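The Demo Should Have Been Slower

By Nerea Pacheco
1st March
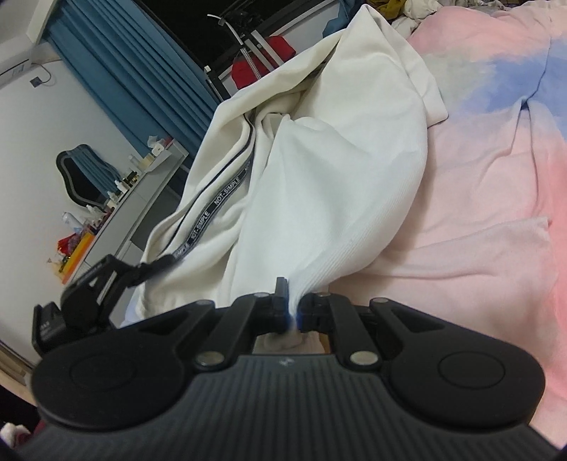
A hand-held gripper closes on a white garment with black "NOT-SIMPLE" tape trim.

74 shares | 2 comments

Open days in robotics follow a format. Visitors get a badge, a short talk and a task that runs cleanly from start to finish. The Sollach open day kept the badge and the talk. The task was laundry, and I want to argue that it was presented the wrong way.

Sollach collects manipulation data with hand-held grippers. A person carries the tool, does the chore with it, and the recording is used to train a policy for an arm. Rosalía Montoya, who runs the collection program, gave the numbers early: 200 sessions per garment category, 2000 planned by August. She then showed a folding sequence at four times normal speed. The audience liked it. I learned very little from it.

Cloth is hard at the moment of contact. Two fingers come together and a bunch of fabric goes into the gap. How much fabric, how many layers, and whether the trim is in the pinch or beside it will decide the next ten seconds of work. A heavy ribbed garment with tape sewn along it does not bend evenly. At four times speed all of that is gone, and what remains is a pile that becomes a rectangle.

I asked Blair Purves, an engineer on the project, for the same sequence at normal speed. He put it up on a side monitor after the talk. The operator regrasped the hem twice and dropped a sleeve once. Those few seconds told me more about the state of the method than the slides did. Purves said the failed grasps are kept and labeled. That should have been the headline.

The usual defense is that visitors get bored. Shuk-fan Lu, who organizes demonstrations for Pesadico, made this case to me over coffee, and she has run more of them than I have attended. I accept that a general audience has limits. The people in that room were mostly buyers and engineers, and they were there to judge risk. A sped-up clip hides the retry rate, the one figure a buyer needs.

My request is modest. Play one grasp at normal speed, including the misses, and state the retry rate per garment on the same slide. Sollach already has the data. Montoya told me the August session has an open slot in the program, and I have asked for it.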